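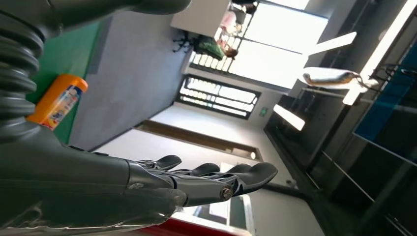

Marietjie Ngubane writes that her orange bottles all look alike from across the room, and could we please do a page on labels. Gladly, Marietjie.

Turn every label to the front before you put a bottle away. Wipe the drips off first, or the print goes and you own a mystery. Keep no more than you'll use by November, whatever the sale sign said. 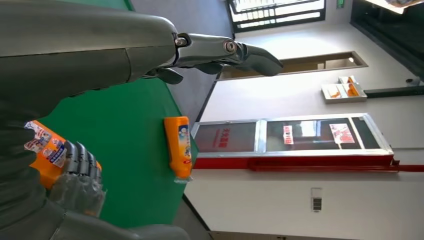

Two orange bottles, two different labels. Read before pouring.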